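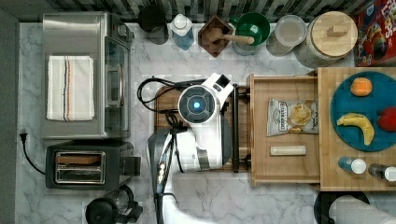 Figure 3.1. Overhead view of a kitchen counter, with a robot, a cutting board and a wooden tray.

Chapter 3
Energy Balance in Multi-Day Running

Key terms: stage, energy deficit, glycogen, tolerated intake, recovery window

3.1 Scope of the chapter

Chapter 2 treated the single-day race, in which a runner starts with full stores and can afford to finish with very little left. A multi-day event is a different problem. Each stage begins in the condition left by the stage before it, and a shortfall that would be harmless over one day is carried forward and added to the next. The quantity of interest is therefore the running total over the whole event.

The working case for the chapter is the Ploment to Vurkden route, a point-to-point course of 1,284 kilometers run in 30 stages. Stage length is not constant. The flat section before Endia is covered in long stages on paved road, and the climb to Wu is divided into shorter ones. The averages used in the first set of problems ignore this variation. It is restored in Section 3.5.

3.2 Expenditure and intake

Expenditure on a stage depends mainly on body mass, distance and total climb. Pace matters less than most runners expect: a slower runner uses less energy per hour but is on the road for more hours, and over level ground the two effects nearly cancel. Heat, headwind and loose surfaces raise the cost and are handled as correction terms.

Intake is limited by the gut. During a stage, the upper bound is the rate at which carbohydrate can be absorbed, and the practical bound is lower, being set by what the runner can keep down. We call the second value tolerated intake. It tends to fall during the first days of an event and may recover later - a pattern that any feeding plan must allow for.
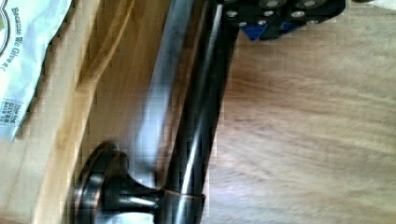 Several coaches who reviewed a draft of the chapter objected that tolerated intake should not be treated as a fixed property of the runner. In their experience it can be raised by eating on long training runs, and a plan built on an untrained value will be too cautious. The objection is sound. In the problems at the end of the chapter, tolerated intake is given as a value measured after training.

3.3 The recovery window

The hours between the end of one stage and the start of the next make up the recovery window. Three demands compete for it: eating, sleep and care of the feet. Slow runners have the shortest windows and, having spent longest on the road, often the largest deficits. A plan written for the leaders cannot simply be scaled down for the back of the field.

Glycogen is restored fastest when carbohydrate is taken soon after the stage. If the window is long, timing matters little and the total eaten before the next start decides the outcome. 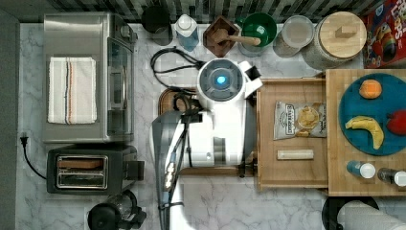
One reader of the previous edition asked whether a runner should wake during the night to eat when the deficit is large. The exchange is rarely a good one. Lost sleep affects pacing and footing on the following stage, and the same energy can usually be moved to the evening meal or to the first hour of running. Section 3.4 sets out the calculation, beginning with a single stage of average length.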